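How to Teach a Robot to Pick Up a Spoon
(A guide for people who can already pick up a spoon)

You learned to grab things before you could talk. You probably grabbed a lot of hair. By now you're so good at it that you can pick up a sock while thinking about lunch.

Robots have a harder time. A robot doesn't know what a spoon is, or which end goes in the soup. The robotics club at Carroll School found this out in September, when they asked their robot, Nornuseck, to pick up a pencil. It picked up the table. Well, it tried.

So the club has a new project, which is called Amton. The idea is to show the robot how people grab things, over and over, until it gets the hint. There are 4 rules, and they fit on one sheet of paper, mostly because the first sheet got juice on it.

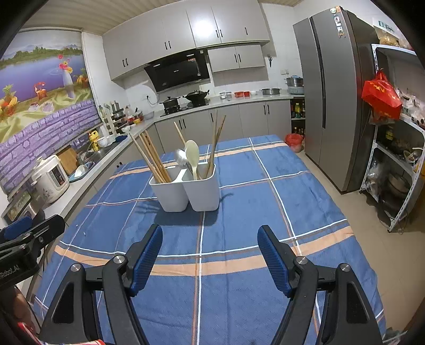

Grabbing starts with a hand, and a robot's hand is called a gripper. The kind the club uses has two fingers and no thumb, and a person holds it and does the moving. Try it yourself with just your pointer fingers. You can pick up an eraser. Now try to pick one chopstick out of a whole bundle, and you'll see why the club got quiet for a while. The black fingers have ribbed blue pads on their inner tips, and ridges like that help with gripping, the same way the bumps on your sneakers do. The silver screws are pivots. They work like your knuckles, except they don't crack.

Now for the rules.

Open wide before you get close. If you open late, you bump the thing you wanted.

Go slowly. The robot is going to copy you, and it will copy your bad habits too.

Squeeze just enough. A metal ladle can take a hard squeeze. A grape has other plans.

Do it again. One turn in the club is 30 grabs, and then you pass the gripper to the next person, even if you were just getting good.

What does the robot learn from all this? After 2 turns, very little. After 3, still not much, to be fair to the robot. It needs lots of tries with lots of different things, in different spots, before it can make a decent guess about something new. You needed lots of tries too. Ask whoever had the hair.

Next month the club visits the Gascombe science fair, where Nornuseck will try to hand a spoon to a judge. The judge has been told to bring a spare.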